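How to fold a basketball jersey (and whether you need to bother)

Posted January 20, 2023, in Laundry

There are a great many folding methods online, and most of them were worked out on a plain cotton T-shirt. Try them on a mesh basketball jersey and the thing slides about, the numbers buckle and you end up with a lump. One video I watched had 3,157 comments, nearly all of them delighted, and I would like to know how many of those people had opened the drawer again a week later.

What follows is duller than that. It works on most kit, it takes under a minute a piece, and you don't need to buy anything. I did try the Malex folding board. It is a hinged sheet of plastic and it's made for shirts with collars. Mine is in the loft.

What you need

A flat surface wider than the jersey. People will tell you it has to be a table. A sofa seat does fine if the cushion is firm, and the slight grip of a woven cover helps, as mesh skates all over a polished table top. Avoid the join between two cushions.

Before you start

Check the kit is properly dry. Mesh feels dry long before the printing and the seams do, so press the back of the number between finger and thumb. Read the care label too. I am wary of "never iron" rules passed round as gospel, but with printed numbers I'd leave the iron alone unless the label says otherwise.

Step 1. Separate the pieces

Put everything else to one side in a heap. It can stay crumpled for now. Sorting the whole wash into neat piles first is a popular tip and as far as I can see it only means handling everything twice.

Step 2. Lay the jersey out flat

Choose the front or the back and spread it with the neck to one side and the hem to the other. Smooth from the middle outwards with a flat hand. Pay attention to the number, where a ridge of fabric likes to settle and hide part of the print. Open out any sleeve panel that has turned under or over.

A red jersey spread on the seat, with a crease still to smooth out across the lower part:

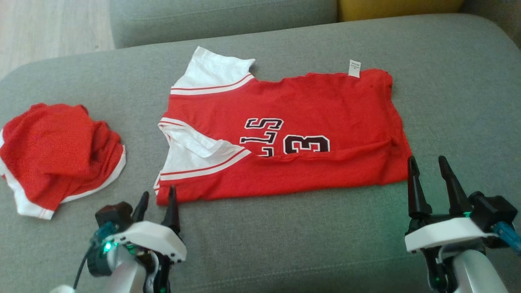
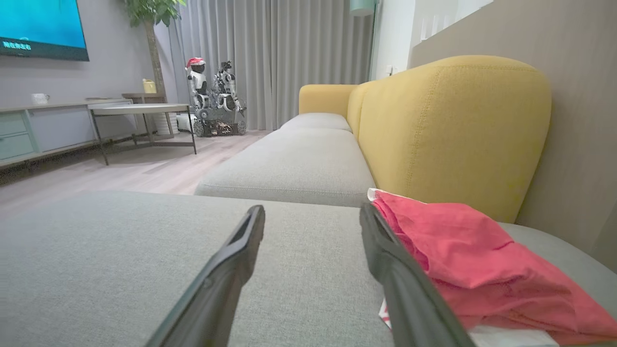

Step 3. Fold the sides in

Bring one long side towards the middle, stopping short of the number if it is a narrow one. Do the same with the other. You want a long strip, reasonably even. Ignore anyone who wants you to measure it.

Step 4. Fold up from the hem

Take the hem up to just below the collar, then fold once more if your drawer is shallow. Old prints can stick to themselves in a warm cupboard, so for those I slip a sheet of plain paper in between. The Hakine guide says tissue only. Ordinary printer paper has done me no harm.

Step 5. Shorts

Lay one leg over the other, pull the waistband straight and fold in half from the bottom. Tuck any drawstring inside.

Does rolling work better?

It's said to save space. I rolled 2 jerseys and folded 2 others, and the rolls took up more of the drawer and came out with creases running round them. For a sports bag, roll by all means. For a drawer I can't see the point.

Storing it

Stack no more than you can lift out in one go. A paper bag is fine for carrying a set about, but I wouldn't leave kit in a plastic one until April and expect it to smell of much good.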